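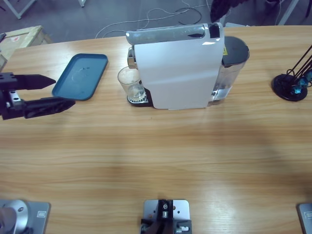 *Coffee bench, left gripper by the tray, glass on the drip grate.*

**Subject:** Re: [prekitz-users] How many demos before the coffee task stops being embarrassing?
**Date:** August 2020

Replying inline, with apologies to the digest readers, who will get this in one enormous lump.

> We're setting up the coffee task from the Foltham list of kitchen tasks, two arms, remote control with the Prekitz leader handles. We have 18 demos so far and the policy hovers over the tray as though it had forgotten why it came into the room.

Mine did this through most of July. Eighteen is few, but I don't think the count is your trouble. I had 90 when I started evaluating, and it hovered just as thoughtfully.

What I had done, over those 90, was hesitate. I'd bring the left gripper up beside the tray, stop, squint, wonder whether the lower finger would catch the rim, and then go in. Every single time. The arm learned the squint perfectly. It's a very good student of the part of my technique I'd least like passed on.

I threw out the worst of them and recorded again with one rule for myself: if you stop for longer than it takes to breathe, delete it and start over. That hurt for an afternoon. The hovering mostly went away.

> Do you start with the gripper open or closed?

Open, and down at table height beside the tray, as in the picture at the top. If you start high, you spend the first stretch of every demo on a long boring descent, and the policy gets extremely good at long boring descents. I'd still vary the start a little from side to side.

> Operator A picks up the tray by the short edge and operator B by the long one. Does it matter?

Yes. Please have them fight it out before you record anything else. I drove half my first batch before lunch and half after, and apparently I am two people. The policy averaged us and went for the corner, which neither of me would ever do.

Choose one grasp and write it on a piece of tape above the leader handles. Mine says LONG EDGE, LEFT HAND, DON'T BE CLEVER.

> We keep the tray in a taped outline so it's the same every time. Good practice?

It's good practice for a robot that will live its whole life inside a taped outline. I did it too, and got 4 failures in a row the first time somebody wiped the table and put the tray back a thumb's width off. Now I put it down at whatever angle it lands, usually a bit crooked, and leave it. The long edges end up on a diagonal more often than not, so I make myself set it straight now and then as well.

I do leave the coffee machine alone. It's heavy and awkward to nudge, and I'd like at least one thing on that table to have a fixed opinion about where it is.

> Clear glass or a mug? The clear one looks nicer in the videos.

Clear glass is what I use, and I complain about it weekly. Against the slotted grate it nearly disappears, and the rim sits just under the spout fitting, so there's very little room to be wrong in. If you come out by lifting first, you'll tap the spout. Slide out, then lift. You know this with your own hand and have never once had to think about it, and then you try it through a pair of leader handles and it's like posting a letter in oven mitts.

If you want results by the end of the month, use a mug. If you want to suffer along with me, use the glass. Either way, don't mix them in one batch and then ask the list why the grasp width looks drunk.

> Has anyone tried moving the arm by hand instead of using the leader handles?

I have, for the lever. You put the arm in its floppy mode, take hold of it above the wrist and walk it through. The motions come out smoother than anything I can manage remotely, and for a push on a lever it's lovely. There are two catches. First, your own arm is all over the recording, and mine learned to expect a sleeve. Second, you can only be in one place, so anything needing both arms at once turns into a party game.

My compromise was to walk the arm through by hand, save only the joint positions, then step away and have the Skilico scripts play them back while the camera records. It's a clumsy way to go about it, but the sleeve is gone.

> What success rate should we be hoping for?

Depends what you count. I got 92 percent on moving the tray and felt wonderful until I scored the whole task from start to finish, after which I went for a walk. Score the stages separately and also score the whole thing, and put both in whatever you post here. The Mofokeng scoring sheet in the list files does this already, although you'll have to fix the column widths yourself.

A few leftovers that didn't fit under a quote:

- Watch the glare. The middle of my table is shiny wood, and the bright patches move with the time of day. Record at different hours, or cover the window and commit to it.
- Check the water tank before a session. A low tank halfway through is how I lost my best run of demos.
- Swap drivers when the one driving starts sighing. It shows up in the trajectories.
- Keep the demos you throw out. I've gone back to mine twice, once for a useful reason.

If you can put up a few of your 18, preferably the bad ones, I'll look through them. I'd also like to know whether anyone has the tray and glass stages running as one policy, or whether we're all still gluing two together and calling it a pipeline.

-- 
sent from the bench, one hand still on the leader handle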